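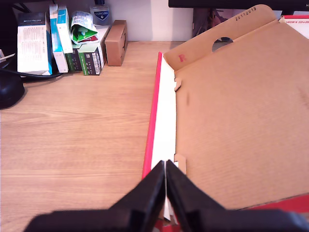
# Atbridge issues safety notice and firmware correction for Wisby bench gripper

**For immediate release: Wed 1 January**

Atbridge has issued a safety notice for the Wisby two-finger bench gripper following an internal investigation into a loss-of-position fault. Under certain conditions the affected units can continue closing after the controller has commanded a stop. No injuries have been reported. Operators running firmware release 2 are asked to suspend unattended operation until the correction described in this notice has been installed.

The fault was recorded at the Atbridge test bench during cardboard handling trials. In these trials the arm approaches an open box or tray, aligns the fingers over an upright edge, closes to a set force, holds, and releases. Thin-walled packaging is used in the trials as a demanding load case for force control. A wall of folded board deforms at low force and gives the controller little warning between contact and crushing.

The programme was planned for 2,000 cycles. Testing was halted at cycle 1,764, when the gripper closed on a tray wall, reached its force limit and did not hold. The fingers kept closing until the motor driver tripped on its own thermal protection. The wall was crushed along the fold. The operator pressed the emergency stop, which removed power as designed, but the fingers stayed closed on the board and had to be backed off by hand using the manual release screw.

## Cause

Wisby controllers estimate grip force from motor current and confirm it against finger position. The position signal is carried on the same cable as the status line. When the signal is interrupted for longer than the permitted interval, the controller is required to stop the motor and declare a fault.

In firmware release 2, the interruption timer is restarted each time a status message is sent. On a bench where detailed logging is enabled, status messages are frequent enough that the timer never expires. The controller continues to act on the last valid finger position, concludes that the fingers have not yet reached the object, and maintains the close command.

Two conditions must therefore be present together: an intermittent position signal and detailed logging. Either condition alone does not produce the fault. Units running with standard logging stop correctly when the signal is lost.

The interruption on the test unit was traced to a connector at the wrist with a partly seated locking tab. Cable movement during the approach was enough to open the contact. Staltex, which supplies the wrist harness, has examined the connector and found it to be within specification. Atbridge accepts that finding. The harness is not being recalled.
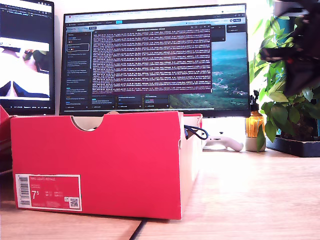

The log from the halted run contained the evidence needed to identify the timer error, although it was not identified on first review. Position values in the final entries are identical to the last digit, which does not occur on a moving axis. The review tool in use at the time did not flag repeated values. That check has since been added.

"The force limit was set correctly and the stop command was issued correctly. The controller was working from a position that was no longer true," said Güven Güler, head of motion safety at Atbridge. "The timer was written to catch exactly this condition. Our release testing was carried out with logging at the standard level, and that is a gap in our procedure."

## Affected units

The notice applies to all Wisby bench grippers running firmware release 2, regardless of finger type. Earlier firmware is not affected. The release number is shown on the start page of the controller's browser interface.

Units integrated by Şimşekoğlu into packaging inspection cells are fitted with an independent force cut-off and will stop without reference to the controller. Owners of these cells should still install the correction at the next scheduled service.

## Interim instructions

Until the correction is installed, operators should:

- set logging to the standard level and restart the controller;
- inspect the wrist connector and confirm that the locking tab is fully seated;
- keep hands clear of the fingers whenever the drive is powered, including during a commanded hold;
- route loose cables away from the travel path of the arm;
- keep the manual release key at the bench.

If the fingers fail to stop, press the emergency stop and wait five seconds for the drive to discharge before turning the release screw. Do not attempt to pull the object free. Do not restore power while anything is held between the fingers.

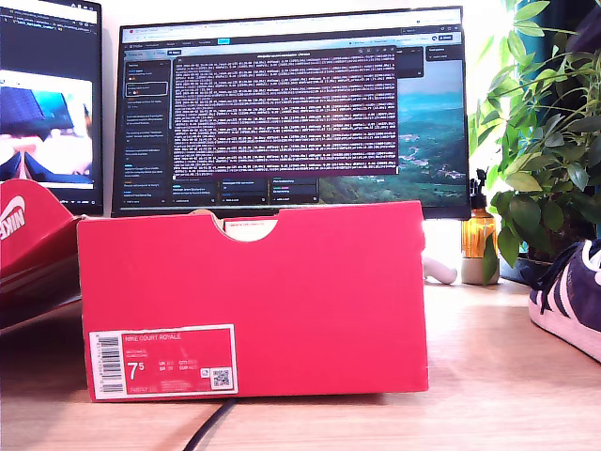 ## Correction

The corrected firmware separates the interruption timer from status messaging. It also compares successive position values during a close command and stops the motor if the values do not change while current is rising. A signal interruption is now reported as a distinct fault and must be acknowledged at the controller before motion can resume.

Atbridge will repeat the full 2,000-cycle programme with detailed logging enabled and the position signal deliberately interrupted at intervals. The same test has been added to the release procedure for all future Wisby firmware. Results will be sent to registered owners in January.

The correction is supplied at no charge and can be installed by the operator. Owners who are unable to update a unit on site may return the controller to Atbridge, which will cover freight in both directions. Grippers showing finger misalignment or damage to the drive housing should be taken out of service and returned complete.

## About Atbridge

Atbridge designs and manufactures bench-scale grippers and motion controllers for laboratory, teaching and packaging use. Wisby is its line of electrically driven two-finger grippers.

**Technical contact:** Güven Güler, Motion Safety, Atbridge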